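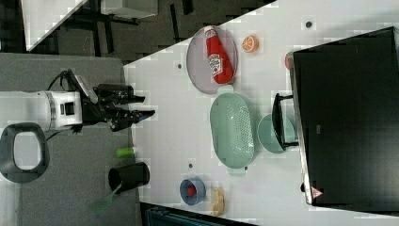 A robot arm with an empty gripper at a tabletop set with kitchen items.

The Drolance Code is a set of good-practice rules for operating robot arms on tabletops where people also work. It was drawn up at the Pinduden laboratory by a group led by the engineer Pei-shan Hsueh, and it is used by several university and company workshops. The code applies to light arms handling household objects and does not cover industrial cells behind fencing.

Scope and structure

The code has 2 parts. The first deals with the work surface and the objects on it, and the second with the conduct of the operator. Its clauses are numbered from 100 upward, a scheme carried over from the older Seidel workshop rules.

Work surface

Objects are to be laid out within reach of the arm before power is applied to the joints. Bowls, plates, utensils and food items, real or imitation, may be mixed freely. Glass and sharp blades are not allowed. An object that falls or rolls onto a neighboring surface is left in place until the arm has stopped. Cables at the wrist must have enough slack for a full turn of the joint, and screens or other equipment standing on the table are treated as obstacles and entered in the layout sheet.

Operation

The gripper is to be empty at the start and end of each session. One operator is in charge at any time and must keep the stop button within reach. Hands are kept off the table while the arm is moving – a rule that also applies to visitors. Speed limits are set by each site and posted near the arm. Contact between the arm and a person is recorded even if no injury results, and work may resume only after the operator in charge has signed the entry.

Revisions

A revision issued in October replaced clause 618, on the storage of grippers, after users at Corkura reported that it conflicted with their cleaning schedule. The new wording allows a gripper to stay mounted overnight if the arm is locked. A proposal to require eye protection at all sites was discussed during the same revision but was not adopted.

See also

Seidel workshop rules
Layout sheet
Emergency stop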